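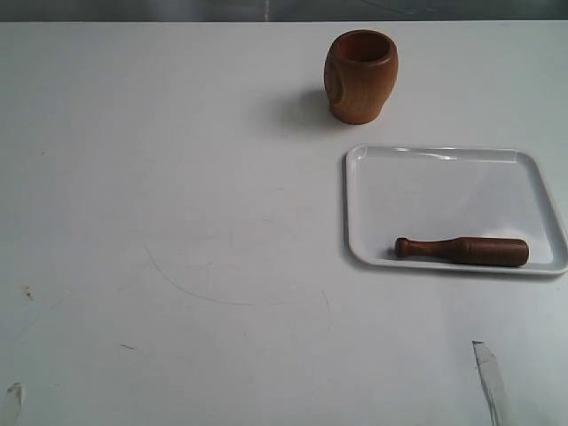 Opening. Wait for people to sit. Ask who owns a mortar and pestle. Then ask who used one this month. Leave the hands in the air a bit longer than is polite.

My case: the wedding-gift mortar. Lived on top of the fridge for 4 years, holding rubber bands and a key to something. Don't say whose wedding. They may be here.

Wood vs. stone. Stone people will want to argue, so let them have one minute. Wood is lighter, quieter, kinder to the downstairs neighbors. It also remembers garlic. Keep one for garlic or accept garlic in everything – I have accepted it.

Where to put the pestle. Longest section, sorry. Left standing in the cup, it gets knocked over by the first sleeve that passes. Left on the counter, it rolls. A small tray solves this, and mine is white, so every peppercorn I miss gets reported.

Fung-ping Hung's rule: never fill past a third. She told me this while I was sweeping up some 40 coriander seeds. Pause for laugh. If no laugh, go on to washing.

Washing. Warm water, quick wipe, air dry on its side. No soaking. No dishwasher. Somebody will ask about the dishwasher anyway.

Demo, 2 minutes: toasted cumin, pass the cup down the front row. Get it back this time.

Thank Lodinis for the room and the extension cord. Questions. Still need to find out what the key opens.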